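Druvdale phase two – anybody else's parents living through this?

marshhen_681
My mom has been in assisted living at Druvdale for going on three years and we just got the letter about phase two. They want to move her whole hallway into the new wing in October while they gut the old rooms. She's fine with it. I'm the one losing sleep. Has anybody been through a remodel with a parent still living in the building? What did you wish you'd asked?

tobaccobarn
We did it with my dad, different place. The noise was worse than the move. Ask what time the crews start and get it in writing, we were told 9 and it was more like breakfast. Also ask if the monthly rate changes with the new room. Ours went up over 100 dollars and it was on page 5 of something I'd already signed.

Kettle Lane
Disagree a little on the noise. My aunt loved it, she sat at the window every day and watched the excavator. What got her was the dining room. They went from one big room to small "households" and she lost her whole lunch table. Ask who she'll be eating with.

marshhen_681
Oh that's a good one, I hadn't thought about meals at all. Mom's lunch crowd is pretty much her entire social life.

I did go to the family night. The architect is a guy named Gumaro Villalobos from Stesto and he was nice, answered everything, but it was all daylight and sight lines to the nurse station. I asked where people are supposed to put their stuff and he said closets are "right-sized." Smaller, in other words! Mom is not a small closet person. Anyway I've been over at the house going through the bedroom so we know what she can take.

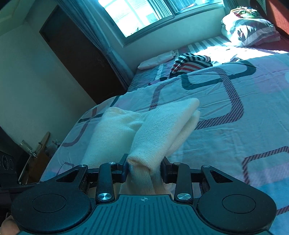
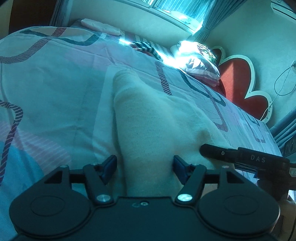 The new rooms do get their own showers with no lip to step over, and I'm happy about that part. Right now she shares a bathing room down the hall and hates it.

tobaccobarn
Private shower is huge. I'd trade the closet for that any day.

pinochle_rick
I'm going to be the grump. My wife is on the skilled nursing side at Druvdale and we're not getting new anything until phase three, if there is one. Melquiades Tovar stood up at that same meeting and asked for a date and got a lot of talk about funding. So enjoy the showers.

Kettle Lane
Rick, that's fair, but they can't do both sides at once. Where would everybody sleep?

pinochle_rick
They could've started with the people who are sickest. That's all I'm saying.

marshhen_681
Rick I'm sorry, I left before that part and didn't know. I'll ask about the date too when I call on Mom's rate – it shouldn't only be you guys asking.

pinochle_rick
Appreciate that. Ask for the business office, the front desk just takes a message.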